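About Vandik

Vandik helps small firms buy automation kit they will still be on speaking terms with a year later. We don't make robots and we don't sell them, and we take no commission from those who do. We sit on your side of the table, read the quotation to the end and ask what the optional items are, and why one of them is the power supply.

Kenza Ait Brahim and Brahim Hegazy started the firm after years in purchasing at Skevex, a packaging business that owned one very good palletiser and nowhere to plug it in. Kenza had signed the order. Brahim had measured the doorway. They still disagree about whose fault it was, and new staff are advised to stay out of it.

There are more of us now. Mitali Kodikara builds the budgets, Radwa Chraibi runs the trials, and Mylene Cruzado deals with suppliers, who tend to become much clearer about delivery dates once she has rung them.

What we do

Most jobs begin with a sheet of paper and two columns. One is what the machine costs. The other is everything else: guarding, fingers, spare fingers, training, floor space, the electrician, the electrician's second visit. Clients usually arrive with the first column filled in and a cheerful feeling about it. We try to be gentle.

Our fixed-price planning review costs £3375 and takes 3 visits. You get a budget, a shortlist and a plain opinion on whether to buy anything at all. Sometimes the opinion is no, and you may frame it.
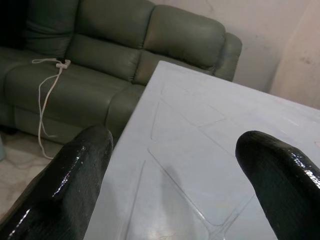
Trials come before purchase orders, and we like to run them on the awkward parts. Any arm can pick up a nice matt cardboard box, and any salesman will bring one. Clear packaging is where budgets go to be revised. A sheet of transparent plastic lying flat on a pale blue table is little more than a few bright lines, even when it has triangular recesses moulded into it, and those glossy black fingers have to come down on something. If your product goes out in trays like that, we want to know before you have paid for the gripper, the camera and the lighting as three separate surprises.

Who we work with

Bakers, printers, parts suppliers and one family firm, Abou Zeid, who came to us for a robot and left with a better conveyor and most of their money. We also look after Clirimo, whose packing line we planned in 2 stages so that the first could start paying for the other. It is doing so, slowly, and Mitali checks.

We are happiest with firms of up to 60 people, where whoever signs the cheque also has to walk past the machine every morning.

Getting in touch

Send us the quotation you have been given, with the small print attached. If you haven't got one yet, so much the better. Budgets for the coming year tend to be settled by March, so the winter fills up early. Kenza answers the phone until four. After that it's Brahim, and he will ask about your doorways.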